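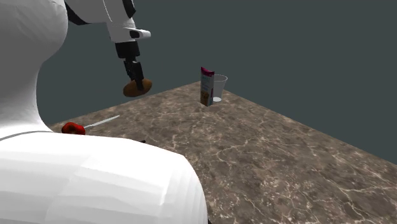 Tosside kitchen cell, simulated, brown oval item in the gripper at the left end of the counter

Ticket 636: Gripper drops the brown oval item on the way across
Opened by: Kohei Miyazaki
Assigned to: Naveen Kanaujia
Site: Sustcombe
Cell: Tosside (simulated only)
Opened: 19 May 2025
Priority: Medium, then High, then Medium again once Kohei had eaten lunch

Problem as reported (Kohei)
The Tosside cell picks up the brown oval item fine. It lifts it fine. Then somewhere along the transfer it lets go, with no fault, no warning and no change in the commanded finger width. The arm finishes the move with great confidence and places nothing. The run is logged as a success.

Out of 667 overnight runs it did this in 21. The pepper was fine. The boxes were fine. I have watched more replays than I would like and I can't see a pattern. Gripper model is the one Urnent sent over in January. Nothing else has changed in the cell as far as I know.

Reply (Naveen)
"Nothing else has changed as far as I know" is going on a mug.

Please send the seeds for the bad runs and the build number you ran on. Also which machine. If it was Fraser, say so now and save us both the afternoon.

Reply (Kohei)
Seeds attached. Build is current. It was Fraser.

Log, first session (Naveen)
Fraser is our oldest render box and gets blamed for everything, including the parking. I moved the bad seeds to a newer machine and ran them again. Same drops, same runs, same point in the path. So Fraser is innocent and I have apologized to it.

Checked the usual suspects:

Friction on the brown item: matches the other produce. No change.
Mass: sensible. Somebody once gave it the weight of a car battery, but that was fixed long ago.
Finger force limit: at the default.
Collision shape on the item: a plain ellipsoid. Fine.
Collision shape on the fingertips: present. I mention this because it hasn't always been.

Then I turned on contact display and stepped through one of the bad runs. The fingers close and both tips report contact. During the first part of the lift both still report contact. Once the wrist starts to turn, one tip goes quiet and the other carries on alone. The item holds on for a while out of what I can only call politeness, then leaves.

Log, second session (Naveen)
The drop follows the wrist turn. If I lock the wrist and carry the item across without turning it, all 21 seeds pass. With the wrist free, all 21 fail. I like a bug that commits.

The gripper linkage is where I looked next. Each finger is a chain of small joints, and in the model one finger is driven while the other is supposed to copy it through a mimic constraint. In the January gripper file that constraint has a stiffness value. In ours, after import, the field is there and the value is the importer's default, a good deal softer.

A soft mimic is harmless as long as the load is even. Tilt the hand so that the item leans on the copying finger, and that finger gives way a little at a time. The controller only reads the driven finger, so it sees the right width and reports that all is well. Peppers survive because they are wide and the fingers stop earlier in their travel. The brown item is small and smooth and takes full advantage.

To be sure, I parked the arm in a tilted pose over the far edge of the counter with the fingers open and nothing in them, then pushed on each finger in turn with the same test force. 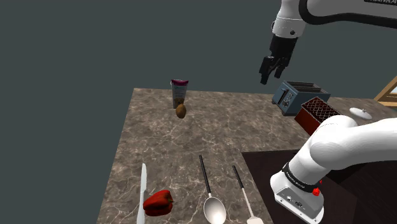
The driven finger didn't budge. The copying finger moved until I got bored, then crept back when I let go. I repeated it with the hand pointing straight down and got the same answer, so the pose isn't to blame. Gravity only decides which finger gets picked on.

Fix (Naveen)
1. Set the mimic stiffness by hand to the value in the Urnent file.
2. Raised the damping a touch. With the stiffness alone, the copying finger buzzed like a phone on a desk.
3. Added a check at cell start that reads both fingers and refuses to run if the mimic value is at the importer default.
4. Changed the success test. It used to ask whether the arm had reached the place pose. It now also asks whether the item came along.

The fourth one should have been there from the beginning. I wrote the original test, so I will be taking no questions.

Results
All 21 bad seeds pass with the wrist free. Full set of 667 rerun on Fraser, as a peace offering: no drops during transfer. There were 11 runs where the item was placed and then rolled a short way. The new test counts those as passes if it stays on the counter, and it did. If you want them counted as failures, open another ticket and be gentle.

Reply (Kohei)
Reran on my side, same result. Two things before you close it.

The start check fires if I load the older gripper, which has no mimic field at all. It says "mimic stiffness invalid: none" and stops. I can live without the older gripper but the demo scripts can't.

Also, do the overnight results from January onward need marking? They all used the old success test.

Reply (Naveen)
Start check now skips any gripper without a mimic field and prints one line saying it did. Try the demo scripts again.

On the old results: yes, sadly. Any run that carried the brown item with a wrist turn needs to be scored again. The recorded item poses are all there, so nothing has to be simulated twice. I have a script going through them. It is slow and it is running on Fraser, so please don't reboot Fraser to "see if that helps."

Reply (Kohei)
Demo scripts load. Fraser untouched.

Status: Fixed, open until rescoring finishes
Still to do: send the importer note to Urnent; add the finger push test to the cell checklist, both fingers, hand tilted and hand straight down.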